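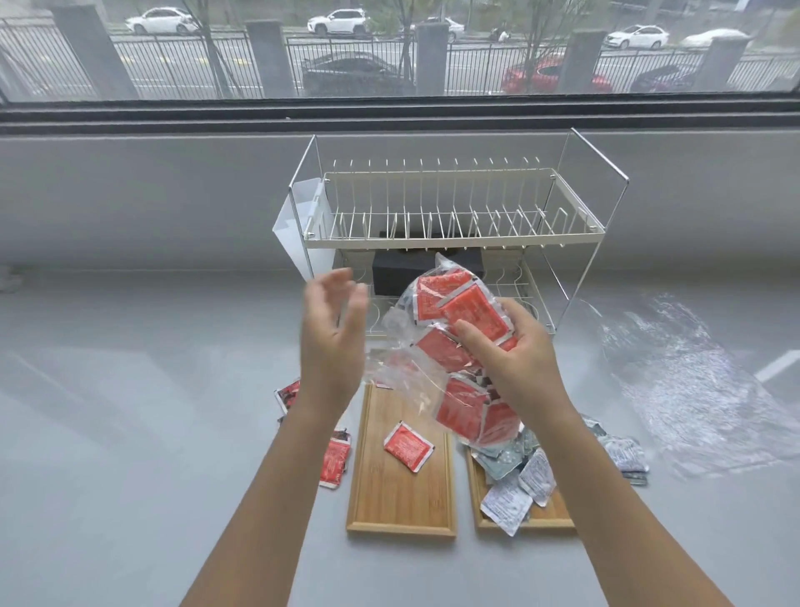

Cars on the street beyond the fence on a gray day.

Okside food hall to reopen with seven-day schedule

Feb 1, 2025

The Dorner food hall in Okside will reopen in May with two new restaurants and a longer dining room, its operator said this week.

Khoo, a noodle house known for its pepper crab and fried shallot pancakes, will take the corner stall. Detness, a bakery and lunch counter, moves in next to it and will serve rye sandwiches, fish soup and cardamom buns from 7 a.m.

Seating will go up to 229, including a row of high stools along the oyster bar. The bar keeps its menu and its happy hour, which runs from 3 to 5 p.m. on weekdays.

Dorner closed in the fall for work on its kitchens and drains. The old layout had one shared dish room, and tenants often ran short of clean plates at dinner. Each side of the hall will now have its own.

The hall used to be dark on Mondays. It will open every day under the new schedule, with dinner served until 10 p.m. and the coffee stand closing at 6.

Reservations will be taken at Khoo only, for parties of six or more — all other stalls are walk-in. Gift cards bought before the closure are still good and can be used at any counter, including the two new ones.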